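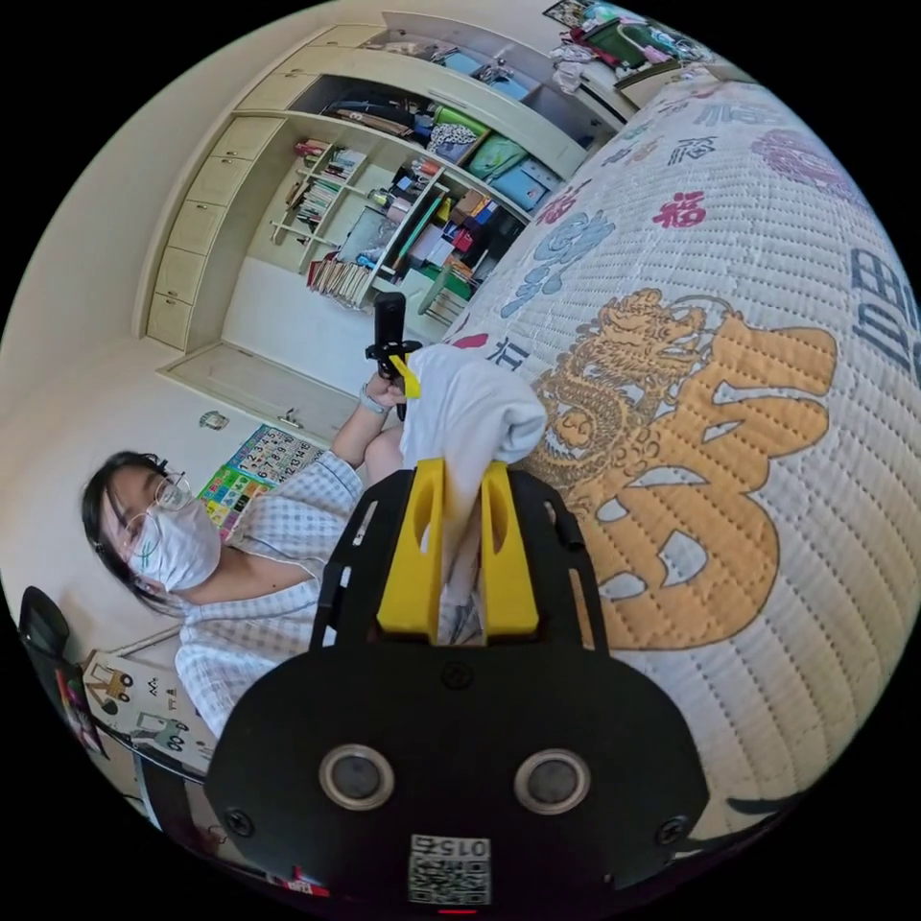
Last updated: 27 May 2025

I've been going back and forth on the Cheon handheld gripper kit since January, and I still can't tell you to buy it. The pitch is simple enough. You get 2 grippers, you do your chores with them, the recordings go off to the cloud, and some day a robot learns to do the same chores from what you showed it. The price is $600, plus a subscription I'll get to.

The yellow fingers are the good part. They close around a rolled-up cloth well enough, and the oval cutouts give them some flex. For soft stuff I have few complaints. Coins, buttons and a phone lying flat on a bedspread are another story. I gave up on the coins.

Then there's the cable. The sales page talks about moving freely around the house, and I spent a lot of my time keeping a black cord out of whatever I was folding. The base plate with its two lenses is also bulkier than I expected. Try getting it into a drawer.

What bothers me more is the claim that 400 recordings will teach a robot "your home." Whose robot? The arm that's supposed to use all this, the Skanatdale, has slipped 3 times and still has no price. Until it ships you're paying monthly to store videos of yourself putting laundry away.

Support did answer my email. They sent me a link to the sales page.

I'm keeping mine through the trial period, then it probably goes back.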